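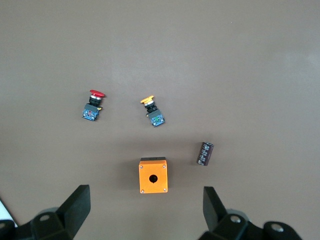 I get asked the same things every time a small workshop starts thinking about a robot arm, so I've finally put my answers on one page. I help run a bench assembly cell that puts together control stations, and I'm the one who has to write the budget for it every January. Most of what I've learned about spending the money came from the parts, and much less of it from the arm. Take an orange enclosure with one round hole in the face and a screw in each corner, then a red mushroom-head button and a flat yellow one that could both be meant for a hole like that. The two heads are different shapes, so a finger that suits one may be hopeless on the other, and that goes straight into the costings.

What should I buy first?

Fingers! Or at least the money for fingers. Everybody wants to talk about the arm (I did too, I had the brochure on the fridge), but the arm was the easy bit. We went with a Madetti and I could have been happy with two or three others. The plain flat paddles that came with our gripper do a lot more than I expected, and I'd run those for a good while before paying anyone for clever shaped ones.

How much should I set aside for things that aren't the robot?

More than the robot, in our case. I split the first budget into 16 lines and only 4 of them had anything to do with the arm itself. The rest was the table, cabling, the wrist camera, guarding, the risk assessment, training, spare fingers and a pile of fixtures. If your quote has three lines on it, go back and ask what's missing.

Do I need a camera on the wrist?

If your parts arrive lying any old way, yes. If they come in trays and always sit the same way up, maybe not, and you could save a fair chunk. We have buttons on their sides pointing in different directions, plus the odd capacitor that can roll, so I wouldn't go without one. Have a look at your table top while you're at it. A matt surface in a dull colour is kind to a camera. Shiny white looks lovely and gave us no end of trouble with reflections off the chrome rings.

New or second-hand?

I bought new for the arm and second-hand for nearly everything else. Our bench came from a Fillari clearance and it's as solid as a rock. With a used arm, ask for the running hours in writing, and ask whether the controller still gets software updates. I walked away from a very tempting one over that second question.

How long does it take to get going?

The supplier told us 6 weeks from delivery and it took us 8. The extra time went on guarding, mostly waiting for panels. Picking up a loose part was working within days. Getting a threaded collar to go cleanly through a hole took much longer, so if your job has any fitting or screwing in it, plan for that separately and don't let anyone fold it into "setup".

Should I pay for an integrator?

I did for the safety side and I'd do it again tomorrow. Śliwiński handled ours and they were patient with me, even when I rang up twice in a morning. The programming we did ourselves, slowly, with a lot of tea. If you've got someone on the team who enjoys fiddling, that can work for you too.

What parts should I send for a trial?

Real ones, and the awkward ones. I sent Trarnex a box of our nicest buttons for a demo and of course it went beautifully. Then we tried the ones with the contact block already clipped on, and the weight was all at the wrong end. Send the full assembly, send something round, send something with little tabs sticking out.

Is it worth it for small batches?

Depends how often you change over. We keep each product's fingers and fixtures in its own labelled crate, and a swap fits between the morning break and lunch. If you're changing several times a day I'd cost it very carefully before signing anything.

Can I come and see yours?

Yes, by all means. Drop me a line first, bring a few of your own parts, and mornings are best as we're usually packing in the afternoon.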